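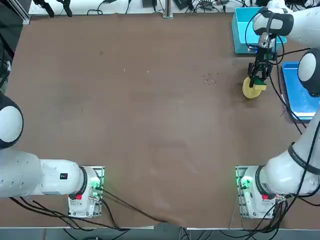
Words: the Stunent home pages

I'd been told to bring my own mug to this one, so I did, and it was filled before I'd got my coat off. My host has been cleaning for a living since she was nineteen. These days she runs Purov, a small firm that looks after shared workrooms and studio kitchens around Virberg, and she has very strong feelings about tables.

"People buy a lovely big table and then they're frightened of it," she said. "Or they go the other way and never touch it from one year to the next. It's a table! Wipe it."

I asked her about big brown matt tops in particular, as I've got one at home and it shows everything (mine looks as if somebody's been skating on it). She laughed at me for a bit and then got going.

"Matt's harder than shiny, I'll give you that. You get these paler patches, and everybody thinks it's dirt and goes at it with the green side. Well, now you've got a bigger pale patch. Yellow side first, always. Warm water, tiny drop of washing-up liquid, and wring the thing out till your hand hurts."

And if there's something stuck on?

"Then you put a wet cloth over it and go and do the windows. Give it 40 minutes. It'll lift."

She's just as firm about tubs and bins. She likes them up at one corner of the table, within reach but out of the way of your elbows, and she likes plastic ones with tall sides because a damp sponge can be dropped in without dripping on anybody's papers. What she can't bear is a sponge left sitting on the wood overnight — "a ring, every time, and then they ring me."

Purov did almost 500 visits last year, most of them before eight in the morning. The biggest job was the old Eze building in July, when the tenants moved out and left their tables behind. She still sounds cross about it.

"Glue, paint, tea, more glue. I charged them 400 for the top floor and I should have asked for double."

Scuffs she mostly leaves alone. A bit of wax if the owner's fussy, otherwise she reckons a work table should look like one. I told her I'd been thinking of having mine sanded and she put her mug down quite hard.

"Don't you dare. Try the yellow side first and send me a picture."

I've sent her three so far. She says I'm still using too much water.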